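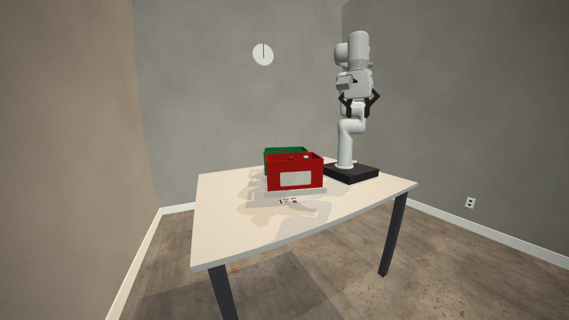

August, Nedeck, abends kurz nach elf

Der Konvoi steht immer noch am Übergang. Am Morgen hieß es, die Papiere seien vollständig, am Mittag fehlte ein Stempel, und am Nachmittag war der Mann mit dem Stempel nicht mehr im Dienst. 21 Lastwagen, davon die meisten mit Mehl und Öl, zwei mit Material für die Klinik in Orunent. Die Fahrer schlafen im Führerhaus. Ich war zweimal draußen und habe Wasser gebracht.

Um neun Telefonat mit der Redaktion. Sie wollen 200 Zeilen über die Waffenruhe, und ich habe gesagt, dass es an dieser Straße im Moment keine gibt, über die man so viel schreiben könnte. In der Nacht waren wieder Einschläge zu hören, erst weit weg im Osten, gegen drei dann näher. Beide Seiten sagen, die andere habe angefangen. Das habe ich so aufgeschrieben, mit beiden Erklärungen im Wortlaut, und mehr kann ich von hier aus nicht prüfen.

Wanda Jabłońska kam um zehn aus dem Lager herüber. Lindasano hat dort jetzt 1337 Menschen registriert, 152 davon sind seit gestern neu. Sie hatte die Liste dabei und ging sie mit mir durch, ohne Namen, nur Herkunftsorte. Viele kommen aus den Dörfern hinter dem Fluss, die auf der amtlichen Karte als geräumt eingetragen sind. Als ich den Sprecher der Verwaltung darauf ansprach, meinte er, die Karte werde überarbeitet. Einen Termin nannte er nicht.

Im Lager habe ich mit einer Frau gesprochen, die mit ihrer Schwiegermutter gekommen ist. Vier Tage zu Fuß, die letzten Kilometer auf einem Anhänger. Sie wollte nicht, dass ich ihren Namen verwende. Ihr Mann ist bei den Ziegen geblieben, seit acht Tagen hat sie nichts von ihm gehört. Sie fragte, ob ich in Orunent jemanden erreichen könne. Ich habe die Nummer der Klinik notiert und es am Nachmittag versucht, kein Netz. Morgen noch einmal.

Mittags Suppe in der Pension Jasińska. Am Nebentisch saßen zwei Kollegen vom Fernsehen und stritten darüber, ob man die Verhandlungen schon gescheitert nennen darf. Der eine sagte ja, der andere wollte die Erklärung um sechs abwarten. Die Erklärung kam dann um halb acht und bestand aus drei Sätzen. Man spreche weiter, Ort und Zeit würden noch bekannt gegeben. In meinem Text steht jetzt »unterbrochen«. Der Redaktion war das zu schwach, wir haben es nach einigem Hin und Her stehen lassen.

Strom gab es bis acht, danach habe ich mit dem Akku weitergeschrieben. Der Text ging um zwanzig vor zehn raus, gekürzt auf die Hälfte. Die Passage über die Karte ist drin geblieben.

Noch zu erledigen: Batterien kaufen, Klinik anrufen, Quartier bis Monatsende verlängern. Wanda nach den Zahlen für die Kinder unter fünf fragen, die fehlten auf der Liste. Der Wecker steht auf fünf. Um sechs soll der Schlagbaum aufgehen, sagt der Zoll.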